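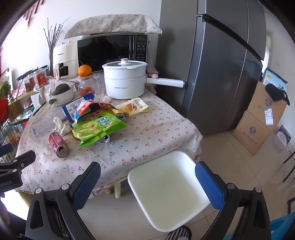

*Kitchen table with packaging, bin at the front edge.*

September, evening

Did the table task today. It was my third kitchen for Rarkari and the first where I had to do most of the talking, as Widad Mahasneh was on the phone with the Tramance people for a good part of the morning. They want 485 usable demonstrations of clearing a table by the end of the month. The count stood at 271 when I left the house, so we have a way to go.

The job is simple to explain. You hold the grippers, one in each hand, and put the trash in the bin the way you would want the robot to do it. Cans, bags, cartons, tissues. Food and dishes stay. The cooker stays where it is, and the jar with the mandarin on the lid is not to be touched. Each demonstration starts with your hands back from the table and ends the same way. If you drop something you pick it up and go on, and the run is kept. If you put a gripper down in the middle, it is thrown out.

I was too fast again. Widad looked at my first few runs on the laptop and said the fingers were closing before they had got to the object, so the robot would learn to pinch at air. She had me say "open, over, down, close" under my breath. I felt silly but it fixed it. By lunch I didn't need to say it anymore.

The snack bags are harder than the cans. A can goes one way or it rolls, and you know at once. A bag gives, and you think you have it until you lift.

Lunch was rice and the last of the lentils from home. Maysoun Nimri called while I was eating to ask if I could take her shift at the Flitcombe site next week. I said yes to one, not both. She has been doing the remote-control work there, with the arms on the bench and the handles across the room, and she says it is slower and harder on the shoulders. I would like to try it once to compare. 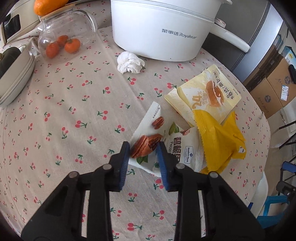

Small packets were the afternoon's work, and I got better at them. You don't need to look at the whole packet, only at where the pads will land. I had been going for the middle every time out of habit. The pecans taught me something, with the packet lying at a slant and the yellow wrapper over one end of it. If you go straight down with the fingers wide, you have to turn your wrist to suit the packet, and you have to decide about the wrapper first. Widad says either order is fine so long as I don't hesitate over it, because hesitating is what shows up in the data. I wrote "decide before reaching" on the back of my hand.

The tablecloth is a nuisance. Press down too hard and it drags, and everything on it comes along. I asked if we could take it off and she said no, people have tablecloths.

We stopped at 3 because her battery was low and the spare was at Vieira. Two of my last runs are marked for review. I still owe her my hours for the week. My right thumb is sore at the base from the trigger, so I put some tape on it before dinner and will try the other grip tomorrow.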